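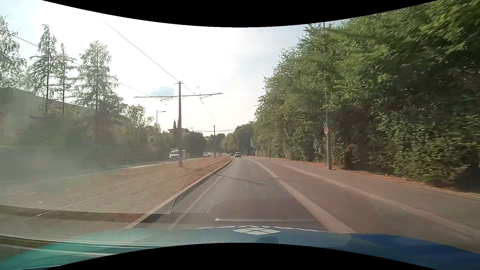 What should a test operator do when the automated driving system brakes hard for no apparent reason and then releases by itself?

Fomholm Vehicle Trials, posted January 6, 2024

Flidero Technical Support

The safety driver should take manual control, bring the vehicle to a suitable stopping place and leave automated mode switched off until the event has been reviewed. A brake request that clears without driver input is to be treated as a fault, even if no warning remains on the display. The log must be saved before the system is restarted, as a restart overwrites the short-term buffer.

The following information is required for a fault report:
Software version and calibration date
Time of the event and vehicle speed
Whether the brake request came from the planner or from the separate emergency function
Any input by the safety driver in the seconds before the release

Please do not clear the fault memory. Reports received with a cleared memory cannot be assigned a cause and will be returned.

Skutley Test Operations

We experienced a comparable fault last February. The vehicle braked on 2 of 89 runs, both times on a right-hand bend with oncoming traffic. The log showed that an oncoming vehicle had been assigned to our own lane for over 65 milliseconds. The object was then placed correctly and the brake request ended.
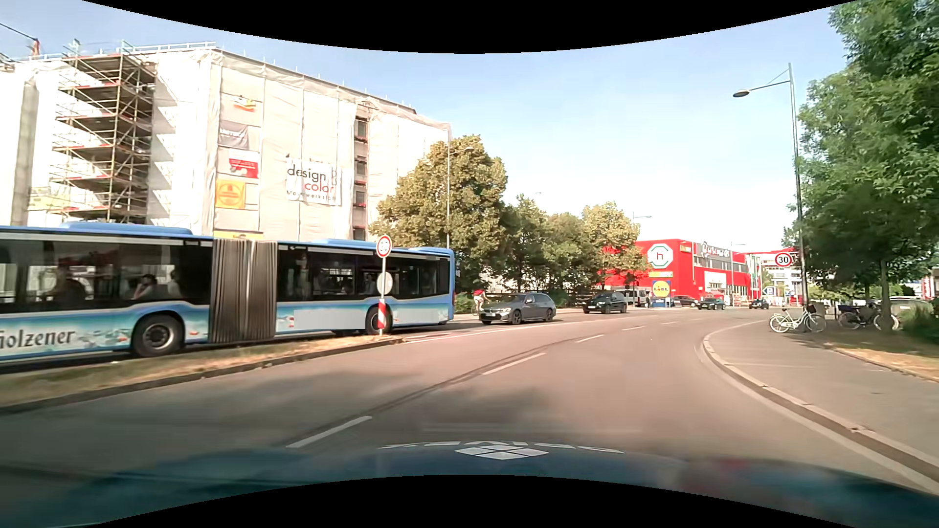 Right-hand bend with a blue articulated bus beyond the median and a 30 sign at the roadside.

Long vehicles deserve particular attention in the review. In our case the tracker had split one bus into two objects, and the position of the rear one was poor. We recommend comparing the raw detections with the tracked objects before any braking threshold is changed. Raising the threshold made our reports disappear but left the tracking error in place, and the change was withdrawn.

Our procedure also covers access lanes beside parking areas. People on foot may walk close to the vehicle's path there, and a brake request must never be dismissed as false on the operator's impression alone. Automated mode remains off in such lanes while a braking fault is open.

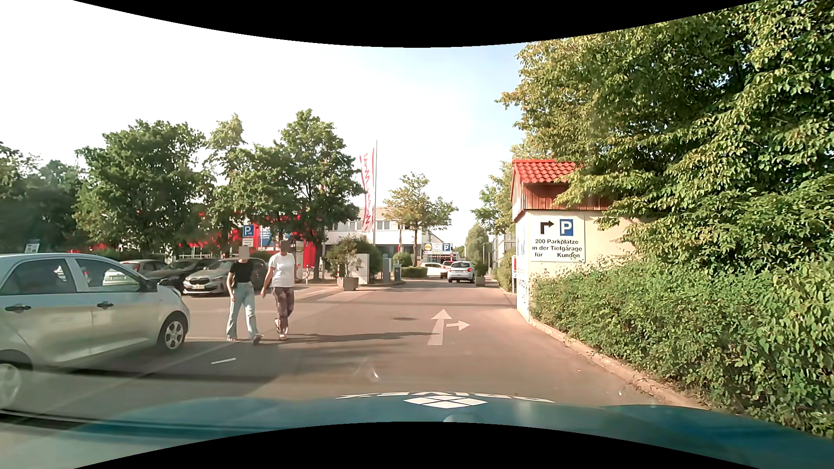 Konstantinidis Automation

Check the sensor mounting first. We had the same thing and it was a loose bracket. After it was tightened and the unit recalibrated, the fault did not return. We did not keep the logs and cannot say which software version was installed.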